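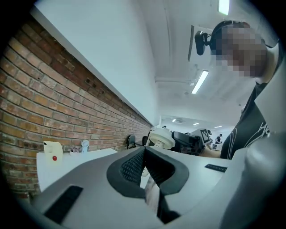
Learning to read my grandmother's recipes

19 January 2022

My grandmother left a notebook of recipes when she died, and for years it sat in a drawer in my mother's flat. It came to me last spring with a tin of buttons and a tablecloth. I can follow a recipe well enough, but this one was in Slovak, in pencil, and in the handwriting of someone who never expected another person to need it.

The notebook has 208 pages, most of them used on both sides. The first few are neat. After that she starts writing in the margins and turning the book sideways to fit things in. Some entries have a title and a method. Others are a line of ingredients and a surname, so I have a cake called Michalík and a soup called Cimer, and I have no idea who either family was. My mother thinks the Cimers lived across the yard. She doesn't remember any soup.

I had a little Slovak as a child and lost nearly all of it. I tried translation apps first and they were fine with printed text and useless with pencil. So I signed up for an evening class, and when that stopped I carried on with a tutor, Leonora Pascual, who teaches from her kitchen and is patient about verbs. We do an hour each week. Half of it is the textbook and the other half is the notebook.

The words for food came quickly. Flour, lard, poppy seed and sour cream turn up on nearly every page and after a month I could spot them without the dictionary. The measurements took longer. She uses dekagrams for dry things, which is easy once you know that one of them is ten grams. For liquids she uses cups, and also mugs, and in one place "the blue jug". I've settled on 2 decilitres for a cup after ruining some dumplings with a bigger one. The blue jug is still a guess.

Oven settings are the real gap. She cooked on a solid fuel stove until well into my mother's childhood, so the instructions say things like "a good oven" or "when the oven has calmed down". I've been treating the first as 200 degrees or so and the second as a fair bit less. The poppy seed roll wants the calmer oven. I gave it the good one twice and it split along the top both times, though we ate it.

The pastry called Tristska on page 15 has been the hardest. Leonora had never heard of it and neither had anybody she asked. It's a yeast dough folded over a walnut filling, and the method stops after the second fold, halfway down the page. The next page is a list of people who were owed eggs. I've made it four ways now. The best had a short second rise and a brush of milk before baking, and my mother said it was close, but that it ought to be flatter. She couldn't say why she thought so. I rolled the next batch thinner and she said yes, more like that.

I'm typing everything up as I go, with the Slovak on one side and the English on the other. Where I can't read a word I leave a gap and carry on. My aunt filled in several of these over the phone at Christmas, including one I'd been reading as "button" which was "crumb". She also wanted to know where the tablecloth had gone.

There are 296 recipes if you include the two for soap. I've got through the first third, and the handwriting gets worse from here — she had started wearing glasses by then and didn't like them, according to my mother. I'm hoping to reach the section on preserves by March, before the rhubarb comes up.

If anyone reading this has come across Tristska under that name or a similar one, please leave a comment. I'd like to know what happens after the second fold.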